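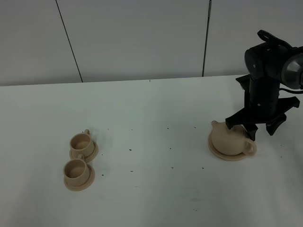

*two cups, saucers and the pot, on the white table*

**Small teaset for two - what goes where? (and is it for actual tea?)**

**pebbledash_jo**
Right, I need some opinions because my sister and I have gone round and round on this. I picked up the little beige set at the Edcombe swap day in June. You get the two cups with their saucers and a round fat teapot that sits on its own saucer thing. I love the colour, it's like wet sand at low tide, and it's got that slightly grainy matt look which I'm a sucker for.

Questions! First, would you drink out of them or are they for show? Second, I want them out on the white table permanently and I can't decide how to lay them. At the moment I've got the cups close together on the left and the pot by itself over on the right. My sister says it looks like the pot's been sent out of the room.

**Wurkska32**
Your sister's right, sorry. Pot in the middle, cup either side, handles all pointing the same way. Done.

**pebbledash_jo**
But then it looks like a shop window?? I like the gap. It gives you somewhere to put the biscuits.

**Consolacion Dumlao**
I'm with Jo on the gap. When my aunt laid a table the pot always went on the pourer's side and the cups went together on the other, so you could fill them both without moving your elbow much. She'd have turned the handles towards whoever was drinking, mind. Yours both point off to the right and back a bit, so a person sitting at the front has to reach round the cup. Fine if you're looking at them, a bit fiddly if you're thirsty.

As for using them, what are they made of? I can't tell from the photo. Could be unglazed pottery, could be printed plastic, and it makes all the difference.

**pebbledash_jo**
This is where I look daft - I don't know. There was no label on any of it and the lady on the stall said "oh it's a lovely set" and took my 2 pounds. I had the pot down as pottery. Now you've said printed plastic I keep staring at it.

**kettle_on_again**
Tap it with a fingernail. Pottery has a bit of a ring to it, plastic goes tok. Also weigh it, if you've got kitchen scales. I've got an unglazed pot that holds almost 500 ml and you know about it when you pick it up.

And please don't put hot tea in it until you know. If it's printed it can go soft, and all those little ridges hang on to old milk something rotten. Ask me how I know (don't).

**Wurkska32**
Unglazed clay is fine for tea, people have done it for centuries. You just don't use washing-up liquid on it. Everyone gets so nervous about this stuff.

**kettle_on_again**
Some unglazed clay, yes, if it was made for tea. Some of it was made to sit on a shelf and it'll weep all over your table. A white table at that. I'd want to know which I'd got before I went pouring anything in.

**Wurkska32**
So fill it with cold water, stand it on a bit of kitchen roll overnight and look in the morning. That's what the saucer's for anyway.

**kettle_on_again**
OK that's a sensible test, I'll give you that one. Only if it passes the fingernail though.

**Brândușa Iordache**
Jo, can I ask about the saucers? I have a Buenaventura set in nearly the same shade and the saucers have a rim like yours, raised at the edge, so there is room for a small spoon but not for a biscuit. I mention it because of your biscuit plan! I would put a plate in that gap, something dark. Everything is so pale, the table, the wall, the cups. I had mine on a cream cloth for a year and visitors walked straight past it.

**pebbledash_jo**
Ooh, a dark plate. I've got a navy one somewhere from the Ratasow market, slightly chipped but you could turn the chip to the back. And yes you're right about the wall, that whole side of the room is big pale grey panels and it does swallow things up a bit.

**mossy_n**
Don't do navy with that sand colour, it'll look like a beach hut. Dark green. Or leave it all pale, I think it's restful. I'd move the cups apart though, they're practically sitting on each other's saucers.

**Consolacion Dumlao**
Beach hut sounds lovely to me!

**pebbledash_jo**
Me too, to be fair. Update, I did the fingernail thing at 11 last night after everyone had gone up and I genuinely can't decide if it's a ring or a tok. Somewhere between the two. So no tea for now, I'll get the scales out at the weekend. Cups have been nudged apart a bit, the pot's staying on the right, and my sister's been told.

**mossy_n**
Green plate though. Think about it.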